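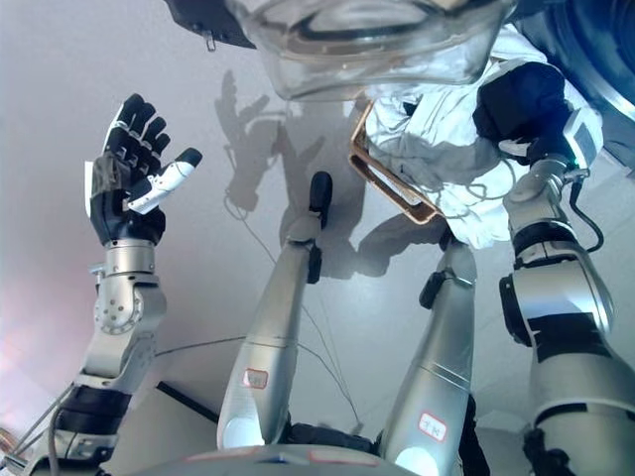

The Long Way to a Folded Towel

Seven people, one rented unit behind the old Dovley boatyard, and a humanoid that everybody calls Omeo. Rent is 395 a month. Heat is extra, and mostly off.

Gunnlaugur Holst has the key. He used to fix winches, got bored, bought a box of dead servo motors in August and started asking around the Flatholm workshop if anyone could solder small. Three could. The rest came for the coffee and stayed.

I got there late, coat still on, and was handed a screwdriver before anyone asked my name. That's how it goes. The bench talk is all wrists. Wrists and cable. The left wrist has been apart more times than Holst wants to say, and the cap on the silver housing has a ring of small screws that he keeps in a jam jar lid, in order, and God help you if you bump it.

"The legs were easy," he says. "Legs you can be rough with."

Hands, no. Four fingers and a thumb, every joint with its own opinion about how far it should bend. They tune one finger at a time. Open, close, open, close, somebody reads numbers off a laptop, somebody else writes them down on the wrong page. Then the cloth comes out. Cloth is the whole point this winter. A block you can model, Holst says, but a towel is a diffrent towel every time you put it down.

The software is Bjarnason, named after a landlord. It logs every grip. As of December 2023 the file has 193 tries at picking up one edge of a cloth and keeping hold of it. How many good ones? He scrolls for a while. Doesn't answer. More coffee.

Labels are a sore point. Each leg has a small white one with a red border, filled in by hand, and the rule is that when you change a part you change the label. The rule gets broken. One evening went entirely on a knee that was swapped and never written up, and the balance code was still using the old numbers. There was shouting. Holst now does the labels himself.

Cables too. You learn to step high. They want to run them all inside the arms by spring but there isnt room at the elbow, so for now it loops out at the wrist and gets checked before every run. Slack, snag, go.

Money comes from the members, plus a secondhand stall where they sell off motors that passed the test but not by much. No sponsor. They had an offer, wouldn't say who from, and voted it down in ten minutes because it came with a deadline.

I left close to midnight. Holst was on the floor with the jar lid, counting screws back in, and someone had started Bjarnason up again for one more go at the cloth.

The workshop is open to visitors most evenings. Bring your own mug.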